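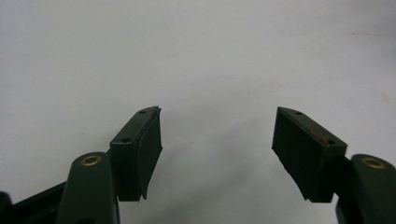 The day shift at Ilel starts at six and by ten past there is already a queue at the tool cupboard. Used to be knives in there. Tape guns. Now it's grippers, hung on pegs, and people have favourites.

Catríona Cullinane has been on the returns floor at the Lonham site since it opened. Fourteen – no, she corrects me, it was the second intake, so not quite since it opened. She ran the small goods line for years and now she has a job title that didn't exist two Februarys ago: handling lead. She teaches people to pick things up.

"I know how it sounds," she says. "My mother thinks I've been demoted."

Returns is the untidy end of any warehouse. Outbound is easy to automate, comparatively, as everything comes in the box it was meant to come in. Returns come back in whatever the customer had in the kitchen. A kettle in a pillowcase. Shoes, one. The Lonham floor sees 1000 items on a slow shift and every one has to be opened, looked at, decided on and put somewhere. That was all hands until Warrier got the contract to bring in arms.

The arms do not know how to deal with a kettle in a pillowcase. So the people who do know spend part of each shift working with a hand-held gripper, two fingers and a squeeze, doing the job the way a machine would have to do it. Their movements get recorded and the arms learn off them. Management calls it demonstration. The floor calls it pinching.

Two hours of pinching per shift, then back to ordinary work. It was four at first. Wrists put a stop to that.

I had a go. I was dreadful. A jumper is a nightmare, it goes everywhere except where you want it, and you find out how much of your working life is done by a thumb. Catríona did the same jumper in one go, slid one finger under the hem, closed, lifted, gone. She talks while she does it. About her car, mostly.

"The new ones grip too hard," she says. "They think it's strength. You see them at the end of a session with their shoulders up here. I tell them to go in wide. Open right up before you get there, then close slow. If you go in half shut you knock the thing over and then you've taught it to knock things over."

That last bit matters to the floor more than I expected. There is a kind of pride in it. People watch the arms at the far end of the building and claim to spot themselves. One of the afternoon lads swears an arm does his little tap on the side of the tray before it lets go. Warrier's people say this is possible and look pleased and a bit worried.

The grippers themselves get looked after like kitchen knives. The rubber pads take the worst of it. Catríona checks hers at the start of a shift, runs a nail down the edge of each, gives the fingers an open and close to feel for grit at the pivots. A pad on its way out slips on anything glossy and then you compensate without knowing, and the compensating goes into the recordings too. She would like them changed sooner than they are. She has put this in writing. Twice.

So what has changed? Depends who you ask, and when.

The lifting has. Nobody misses the lifting. The arms took over the tote moves first, the full ones, floor height to shoulder height, all shift long, and the physio who comes on a Thursday has gone from fully booked to having time for a sandwich. The sorting is half and half. Boxed goods go to the arms now, near enough all of them. Clothes, anything with a cable, anything wet or smelly is still people. "We've been left with the interesting ones," one woman told me at the break, not entirly meaning it as a compliment.

Because that's the catch. The easy items were the rest. You would get three books in a row and your mind could wander off for a minute. Take the books away and every single thing on the belt is a puzzle. The targets came down to allow for it, after some argument, but the tiredness is a different sort. Head tired. Several people used the same words to me and I don't think they'd rehearsed it.

And there were jobs. There are 233 people on the floor at Lonham, and there used to be more. Ilel says nobody was let go and as far as I can find out that's true, but temps weren't asked back after the peak, and people who left weren't replaced. The sister site at Gevbridge goes over next. Bigger building, 600 staff, and feelings are running hotter there. A group of them came across by coach to see the arms and stood behind the yellow line with their arms folded. Catríona gave the tour.

What did they ask?

"Pay," she says. "First question, and quite right."

Pinching hours come with a supplement. It is not huge. The argument for it, which the floor made and more or less won, is that the recordings go on being useful long after the shift is over. You do a jumper once on a wet morning and an arm is doing it your way for years. Ought that to be paid once? The union rep wants some kind of ongoing payment and Ilel has not said yes, and has not said no. There's a meeting. There is always a meeting.

Catríona's own view wobbles, and she is straight about it. On a good day she thinks she's got a trade again, something with a right way and a wrong way that people come to her to learn. On a bad day she thinks she's writing her own replacement, very neatly, two hours at a time. She has a daughter who is 14 and talking about the warehouse as a summer job once she's old enough. She hasn't decided what to say to her.

"She'd be good, mind. Lovely light hands."

The session before lunch is glassware. Everyone hates glassware. Six people at six benches, each with a tray of returned tumblers in front of them, and a quiet you don't get anywhere else in the building. Trainees on the end. One of the Warrier staff walks up and down behind with a tablet and is mostly ignored. A tumbler gets put back down, picked up again, put down. Catríona goes over and stands beside the bench, says something I can't hear, and mimes it with finger and thumb. Wider. Then slow.

The lad nods. Has another go. She is already off to the next bench, checking the time, as the canteen stops doing hot food at one and it's pie.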